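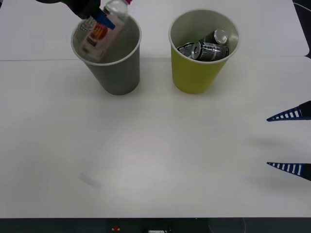
From: cans-and-bottles list member, Drollcombe
To: Trallmont Neighborhood Recycling List
Date: Jun 10, 2024
Subject: Re: one bin or two for drinks?

Hi all,

Catching up on the list after a busy stretch, and I wanted to jump in on this one before it slides down the page, as I've been the "drinks containers person" on our floor at Bremus since January and I have opinions! First the message I'm answering, trimmed a little:

> Hello everyone. We have a small break room and one big bin for
> recycling. Everything goes in it, cans, bottles, paper, the odd
> banana peel. The hauler wants cans and plastic apart starting next
> month. I would like to put out two containers but my coworkers say
> it will never work because people don't read signs. We don't have
> much floor space either. Has anyone managed this in a small room,
> and what did you use? Also do you leave labels on the bottles or
> peel them? Ours come with all kinds of wraps and I have lost a
> thumbnail over it already.
>
> Thanks in advance from a tired person in Cabrera Street

Okay, so. Your coworkers are right about the signs. We had a lovely sign. It was laminated and it had arrows on it, and people would stand there reading it with a can in their hand and then drop the can in with the plastic. What made the difference for us was color. Gray for plastic bottles, yellow-green for cans, and the two always in the same order, gray on the left. I stuck with those two colors for everything, the big bins by the door, the little paper ones up on the counter, even the tape on the bags. After a couple of weeks I took the sign down to wipe it and forgot to put it back up, and I didn't hear a word about it.

On floor space, go up! We had the same trouble (our break room is really a hallway with a sink) and the answer was to sort on the table and keep the big bins somewhere else. You only need small containers within reach of where people are sitting. They fill up fast, I won't pretend otherwise, and cans are the worst for it. A few cans lying any old way take up a silly amount of room, so whoever is walking past with a free hand tips them into the big bin. We do it before lunch and again before going home.

And leave a gap between the two. I had ours pushed right up against each other at first because it looked tidy, and things bounced off one rim and landed in the neighbor. A hand's width is plenty. 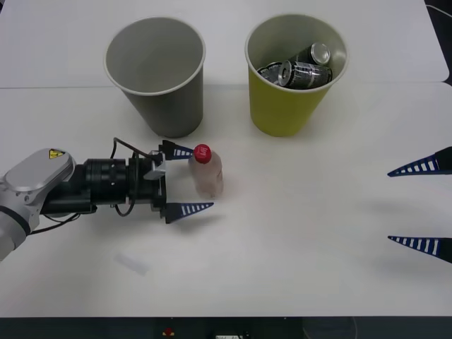 Do the cans have to be crushed before they go in?

Leave them whole unless your hauler has asked for crushed ones. Ours wants them whole, and it saves you the noise and the sharp edges too.

That one comes up every time the subject does, so I figured I'd get it in early. The other regular is rinsing. A quick swish with whatever is left in your water glass is enough for us, and then upside down on the drainer for a minute if you're being good. We had wasps one summer before I joined and people still talk about it, so the swish is the one rule I'll actually chase folks down the hall for.

Now, bottles. Caps: our hauler takes them screwed on, and I know the one that serves the north end of Trallmont used to want them off, so please ask yours before you copy me. If they do want them off, put a jar out for them. Small caps get everywhere, and I have found them in the silverware drawer, in a plant pot, and in my own coat.

Labels! I feel for your thumbnail. For the first month I peeled every single one. I had a butter knife and a bowl of warm water and I'd be at it through my whole break, and the wraps with the glue strip down the back would come off in shreds about the size of a stamp. Then I finally called up and asked, and was told they don't need them off at all. All that soggy paper for nothing. So again, ask first, and ask on the phone, because the leaflet we were given didn't mention labels one way or the other.

Where it gets confusing is the bottles with a full printed wrap. You know the type, fruit and leaves all over and hardly any bare plastic to be seen.

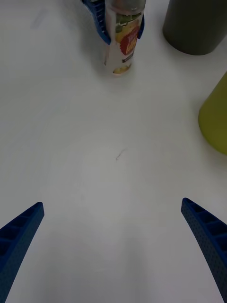 People pick one of those up and can't decide what it's made of, so it gets left standing on the table for somebody else to deal with, and by the end of the day there's a whole row of them. My advice is to pick a rule for "not sure" and say it out loud a few times. Ours is that if it has a screw cap it goes in gray. It's not perfect, we get the occasional wrong thing in there, but I'd much rather fish out one mistake than clear a row of orphans every evening.

A few other bits, in no order:

Keep the tabletop bare apart from the two containers. If there's a stack of magazines next to them, trash will collect on the magazines. I can't explain it but it happens every time.

Pale, plain tables help. We swapped a dark one for a white one out of the storeroom and the drips got wiped up much sooner, simply from being so easy to spot.

Paper containers are fine for a table if the things going in have been drained. Once the bottom goes soft, swap it out. I buy plain ones in a sleeve of 10, two sleeves at a time, and a sleeve lasts us longer than you'd think. Don't do what I did and let someone talk you into the carton of 300. We had nowhere to put it and it lived under my desk until spring.

Give it five weeks before you decide whether it's working. Our first two were a mess and I came very close to going back to the single bin.

If you want to come and see how ours is laid out, we're on the second floor at Bremus, the Drollcombe side, and the door by the bike racks is the one to use. Bring your own mug. And would you post back about what your hauler says on caps? I'm trying to get a list together for the whole of Trallmont and so far I have exactly two entries on it, one of them mine.

Good luck with it, and I hope the thumbnail grows back soon!

Bremus, second floor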